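Thursday, December 7, 2000

The house was opened at the usual hour. Rain had fallen through the night and the gutter over the east door overflowed again, although it was cleared in August. The matter has been entered in the repairs book for the second time this term.

The morning was given over to the Donder manuscripts. The second box was brought up from the lower store and its contents were compared with the handlist drawn up by the previous office. The handlist gives 506 leaves. It does not say whether blank leaves were included, and the earlier practice of the house on this point was not consistent. It was decided to leave the figure as it stands and to add a note in pencil. The paper is sound for the most part, with some staining at the lower corners of the correspondence and one letter folded so tightly that it was put aside for the conservator.

A reply was received from the Samarura Foundation concerning the grant for the reading room. The Foundation will meet the cost of the new lamps and the repair of the long table, but declines to pay for the blinds, which it regards as ordinary upkeep. This is disappointing. The blinds were in the application from the start, and no objection was raised at the first reading of it in August. An answer has been drafted and will be held until Monday, so that it may be read once more in a better temper.

Three readers attended before noon. One wished to consult the Pornudum parish registers and was told that the volume numbered 908 is still at the bindery. The bindery has been written to twice. A telephone call was made while the reader waited, and the volume is now promised before the holiday, a promise also given in October. The reader accepted the later register in its place and worked until the bell.

In the afternoon the monthly figures were made up. The catalogue now stands at 3344 entries, of which the last 50 were added by this office since the beginning of November. Progress is slower than was planned. The Du bequest has taken more time than expected, chiefly on account of the letters in dialect, several of which have had to be read aloud before any sense could be made of them. One proved to be a long complaint about the price of seed potatoes, with a recipe for plum vinegar on the back. It has been entered under both headings.

The question of the winter hours was raised again at the staff meeting. The present arrangement closes the reading room at four, and there is some feeling that this is hard on those who travel from Pornudum by the midday bus. Against this must be set the cost of heating the upper floor after dark. It was agreed to try a later closing on Tuesdays only, until the end of February, and to keep a record of attendance.
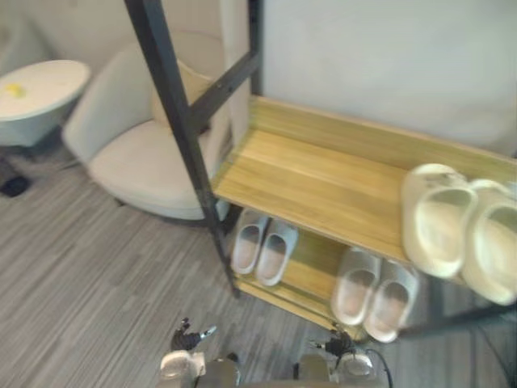

The draft notice for the new hours was then read over and shortened. The earlier wording ran to a full page and spoke of "patrons", a word this house has never used. The revised notice says "readers" throughout and fits on a single card. It will go to the printer with the spring lecture list, provided that the title of the second lecture is settled by then. The speaker has now changed it twice - first to something narrower, and then back to something wider than the original.

The last post brought a catalogue from a dealer, with one Donder item offered at a price beyond our means, and a bill for coal. The bill was passed for payment. The upper floor was locked at a quarter past five.

To be done tomorrow: the conservator to be asked about the folded letter; the third Donder box to be brought up; the gutter.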